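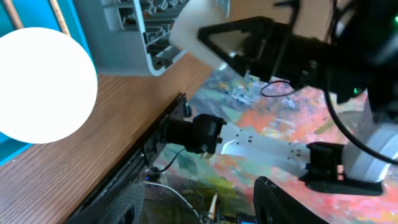
Stiftung Orna | Abteilung Sammlung und Materialverleih | Presse

Materialverleih Brorotow bezieht neuen Packraum

Brorotow, 6.12.19. Die Stiftung Orna hat in ihrem Haus in Brorotow den neuen Packraum des Materialverleihs in Betrieb genommen. Künftig werden dort sämtliche Lern- und Werkkisten zusammengestellt, nach der Rückgabe geprüft und für die nächste Ausleihe vorbereitet. Der Verleih richtet sich an Schulen, Kindertagesstätten und Einrichtungen der Erwachsenenbildung in der Region.

Der Raum liegt im Erdgeschoss des Hauptgebäudes und diente bis zum Frühjahr als Papierlager. Mit dem Umbau werden Ausgabe, Rücknahme und Instandsetzung erstmals auf einer Ebene zusammengeführt. Bislang waren diese Arbeiten auf drei Stockwerke verteilt, was insbesondere bei größeren Bestellungen zu Verzögerungen führte.

Arbeitsflächen aus Holz

Die Einrichtung umfasst fünf Packtische, die von der Tischlerei Escobar gefertigt wurden. Die braunen Holzplatten mit ihrer feinen, gleichmäßigen Maserung wurden unter Leitung der Stiftung bemustert und auf die Maße der Kisten abgestimmt. Die Tische sind von beiden Längsseiten zugänglich. Auf der einen Seite wird der Inhalt einer zurückgegebenen Kiste ausgelegt und mit der Packliste verglichen, auf der anderen wird neu gepackt. Kanten und Ecken der Tische sind gerundet, die Oberflächen können bei Bedarf nachgeschliffen und neu geölt werden.

„Wer eine Kiste packt, muss jedes Teil in die Hand nehmen und ablegen können. Dafür braucht es eine ruhige, ausreichend große Fläche“, erklärt Aurelio Ocampo, Leiter der Abteilung Sammlung und Materialverleih. „Wir haben über Jahre auf Fensterbänken und Rollwagen gearbeitet. Die neuen Tische sind für unsere Mitarbeiterinnen und Mitarbeiter die wichtigste Verbesserung.“

Einheitliches Kistensystem

Gleichzeitig mit dem Umzug stellt der Materialverleih sein Behältersystem um. Die bisherigen Kartons und Holzkoffer werden schrittweise durch Kunststoffkisten in hellem Grau ersetzt. Deren Unterseite ist gerippt und mit Schlitzen versehen. Lieferant ist das Unternehmen Mendstead, das den Zuschlag nach einer beschränkten Ausschreibung erhalten hat. Insgesamt wurden 500 Kisten bestellt; die letzte Teillieferung wird im Februar erwartet.

Der Bestand des Verleihs umfasst derzeit 114 Themen, von der Wetterbeobachtung über den Buchdruck bis zu einfachen mechanischen Versuchen. Zu jedem Thema gehört eine Packliste, die im Zuge der Umstellung überarbeitet und in einfacher Sprache neu gefasst wird. Kleinteile werden in verschließbaren Beuteln geführt, zerbrechliche Gegenstände erhalten Einsätze aus Filz. Verbrauchsmaterial wie Papier, Garn und Klebstoff liegt den Kisten gesondert bei und muss nicht zurückgegeben werden.

Hinweise zur Rückgabe

Die Stiftung bittet alle entleihenden Einrichtungen, folgende Regelungen zu beachten:

Kisten werden in dem Behälter zurückgegeben, in dem sie ausgeliehen wurden. Dies gilt auch für die älteren Kartons und Holzkoffer, solange diese noch im Umlauf sind.

Fehlende oder beschädigte Teile sind auf der Packliste anzukreuzen. Für üblichen Verschleiß werden keine Kosten erhoben. Bei Verlust ganzer Sätze setzt sich die Abteilung mit der Einrichtung in Verbindung.

Farben, Klebstoffreste und feuchte Textilien sind vor der Rückgabe zu entfernen beziehungsweise zu trocknen. Eine gründliche Reinigung übernimmt der Verleih.

Aufkleber und Beschriftungen auf den Kisten sind nicht zulässig. Für eigene Vermerke liegt jedem Behälter eine Karte bei.

Die Ausleihfristen bleiben unverändert. Vorbestellungen, die vor dem Umzug eingegangen sind, behalten ihre Gültigkeit und müssen nicht erneuert werden. Die Abholung erfolgt ab sofort über den Hofeingang, der auch mit Handwagen stufenlos erreichbar ist. Während der Be- und Entladung kann auf der gekennzeichneten Fläche im Hof gehalten werden. Der bisherige Ausgabeschalter im zweiten Obergeschoss bleibt geschlossen; die dortigen Räume werden der Handbibliothek zugeschlagen.

Gruppenbesuche nach Anmeldung

Lehrkräfte und pädagogische Fachkräfte haben die Möglichkeit, den Packraum im Rahmen einer Einführung kennenzulernen. Dabei können Kisten vor der Ausleihe geöffnet und die Materialien an den Tischen erprobt werden. Die Teilnahme ist kostenfrei, eine schriftliche Anmeldung bei der Abteilung ist erforderlich. Einrichtungen, die eigene Materialsammlungen aufbauen möchten, erhalten auf Anfrage die Maßblätter der Tische sowie eine Vorlage für Packlisten.

„Viele Schulen besitzen gutes Material, das in Schränken liegt und kaum genutzt wird, weil niemand weiß, ob es vollständig ist“, so Ocampo. „Unsere Packlisten lassen sich ohne großen Aufwand übertragen. Wir geben sie gern weiter.“

Finanziert wurde der Umbau aus Eigenmitteln der Stiftung. Die ausgemusterten Holzkoffer werden nach Abschluss der Umstellung an interessierte Einrichtungen abgegeben. Anfragen hierzu nimmt die Abteilung bereits entgegen, eine Reservierung einzelner Stücke ist nicht möglich.

Über den Materialverleih

Der Materialverleih der Stiftung Orna stellt Bildungseinrichtungen in Brorotow und Umgebung thematisch geordnete Kisten mit Anschauungs- und Werkmaterial zur Verfügung. Die Abteilung Sammlung und Materialverleih betreut darüber hinaus die Lehrmittelsammlung der Stiftung und deren Handbibliothek.

Ansprechpartner für die Presse:
Aurelio Ocampo
Stiftung Orna, Abteilung Sammlung und Materialverleih, Brorotow

Abdruck honorarfrei, Belegexemplar erbeten.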